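Setting up the round table

I've put this together after doing the room at Firkodcombe more often than I'd like, so it's the order that works for me (yours may differ a bit!).

1. Wheel the office chairs back from the round table first. You want to get all the way round it without barking a shin.

2. Hang bags on the chair backs, never on the tabletop.

3. Lay the pale blue sheet flat on the table, to one side, and smooth it from the middle outwards.

4. Put anything small, cards and such, well away from the sheet.

Note: the Brallance covers slide about on a glossy top, so I go without one.

Caution: our floor is polished and shows every trailing cable far too late. Walk round once and look down.

The round table and the floor by it, with people at work:
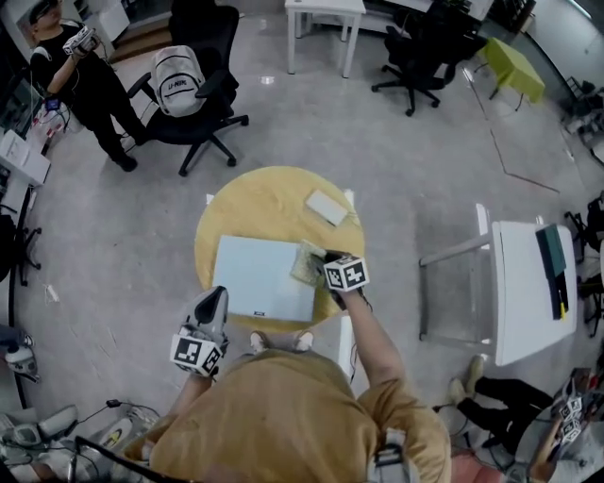
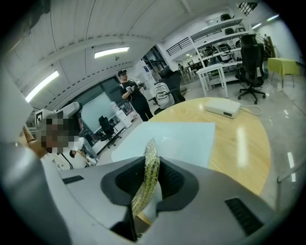
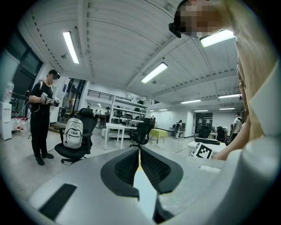
5. When you've finished, lift the sheet off with both hands and store it flat. I rolled mine once and it took 3 evenings under a pile of atlases to behave again.

6. Wipe the table with a barely damp cloth and push the chairs back in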